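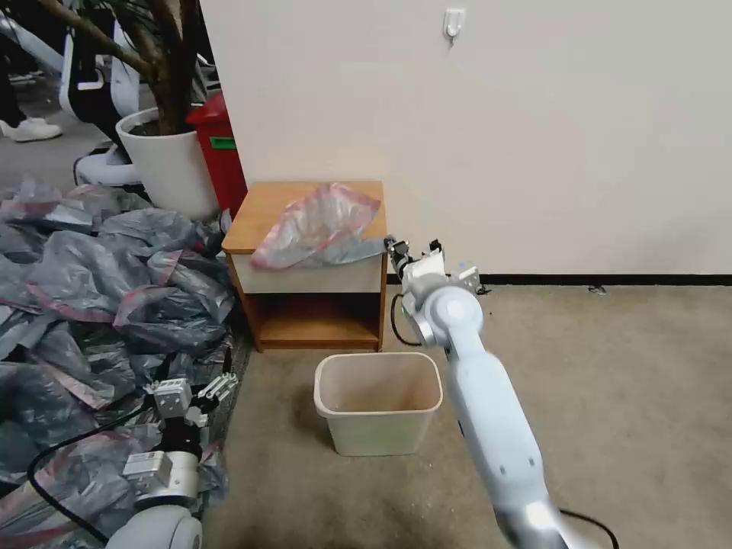

Wastebasket in front of the nightstand, plastic bags at left, carpeted room.

About Pledesix

Pledesix services wastebaskets in furnished rooms. We replace liners, supply them in bulk and write the room procedures that go with them. The company was set up by Braulio Orozco and Emiliano Cortés and has 11 employees. We currently hold service contracts for 165 rooms.

Scope of work

A standard visit covers the bedside wastebasket, the bathroom wastebasket and any recycling bin in the room. Floor care, bedding and plants are outside the contract unless listed separately.

Liners

We stock one gray drawstring liner in two sizes, ordered in lots of 4000. Liners are opened fully before fitting, and the drawstring edge is folded over the rim to an even depth on all sides. On a rectangular basket the corners are set first - the long sides then follow without pulling. Excess material is gathered at the back, facing the wall.
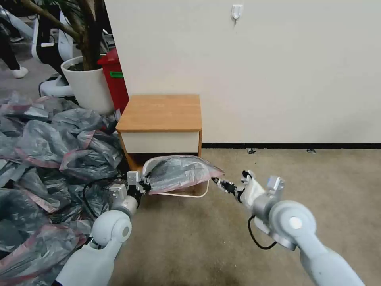 Page last changed: August

Gray bag with pinkish-red drawstring edge, in front of the side table. The heap of bags is at left, by the planter.

Room procedure

Baskets go back in front of or beside the nightstand, clear of the drawer. Loose liners are flattened, folded in thirds and stored by size. Nothing is left on the nightstand top or the lower shelf. Torn liners are recorded on form 1353 and replaced from stock.

Staff

Aurelio Trujillo schedules room visits. Yeison Rivadeneyra handles purchasing and liner stock. Written procedures are maintained by Aurelio Arriaga - send corrections to him with the section name and the room type.

Contract inquiries are answered by the office from 8 a.m. to 4 p.m.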